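Trineo 机构健康评估套装(年度版)
供中小型非营利机构、社区基金会及博物馆理事会使用
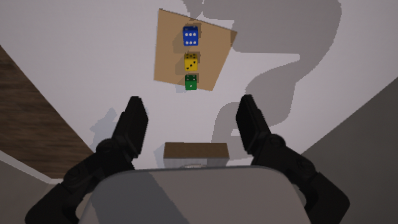 先说清楚,我们店里卖这套东西,但对"给公益机构打分"这件事一直有保留。市面上的评估工具,多数承诺填完一份问卷就能知道一家机构值不值得继续资助。我们用过几种,结果往往是文书写得好的机构得高分,人手紧、没空填表的机构得低分。Trineo 这套也没有完全摆脱这个毛病,下面会讲到。

套装内容
纸质评估手册一册,访谈提纲一册,理事会讨论用的议题卡,评分汇总表(电子表格)。
问卷共26题,分为6个部分:使命与服务对象、财务储备、人员流动、理事会运作、合作关系、退出与合并安排。
手册为简体中文,附英文术语对照。
不含培训,不含咨询时数。

值得花钱的部分
最后一部分"退出与合并安排"写得比较实在。多数同类工具到了这里就含糊其辞,只说"建议寻求战略伙伴"。Trineo 的手册直接问:如果明年主要资助方撤出,现有服务由谁接手?档案和藏品归谁?员工的遣散费从哪里来?这些问题不好听,理事会开会时通常会有人想跳过去。我们建议别跳。
访谈提纲也还可以,可以单独拿来用。提纲要求至少访谈一位已经离职的员工和一位不再参加活动的服务对象,这一条别家很少写。

我们不太相信的部分
总分。汇总表会把各部分加权,得出一个数字,再归入"稳健""观察""高风险"三档。权重怎么来的,手册只有半页说明,写的是"参考行业经验"。哪个行业,谁的经验,没有写。我们去信问过,收到的答复基本是把那半页又抄了一遍。
财务储备一项也偏严。按它的标准,刚买下场馆的小机构几乎必然落进"观察",哪怕现金流没有问题。反过来,一家常年不做什么事、账上趴着钱的机构,分数会很好看。
宣传页上说"有助于提升资助效率",我们没有见到支持这句话的数据,所以本页没有照抄。

和其他产品比较
Fornano 的在线版便宜一些,题目更短,适合只想做一次快速自查的机构,但导出报告要另外付费,数据存放的位置也没有讲明白。Štěpánek 的评估手册偏学术,引文很多,适合有专职研究人员的基金会,普通理事读起来吃力。Cakex 主打图表,图确实漂亮,我们看不出那些图能帮谁做决定。
如果预算有限,先买访谈提纲单册,谈完再决定要不要整套。

买家意见
Rogelio Soriano 替一家社区美术馆的理事会买过整套,他的原话是:"分数我们吵了一个晚上,后来干脆不看了。议题卡倒是用到现在。"他还提到,电子表格在旧版办公软件里打开时公式会出错,我们试过,情况属实。出版方说6月的修订版会改,改没改好,到时候再看。

规格与价格
整套:600元
访谈提纲单册:21元
手册装订方式:胶装,翻得多了书脊容易裂
授权范围:单一机构内部使用,可复印问卷,不可复印手册
电子表格:随订单发送下载链接

购买前请注意
资助方若打算用这套工具评估受助机构,请先自己填一遍。不愿意填的题目,大概也不该拿去问别人。
本套装不能代替审计,也不能作为终止资助的唯一依据。手册第一页写了这句话,字很小。
未拆封可退,下载链接一经使用,电子表格部分不退。

页面更新:2026-01-04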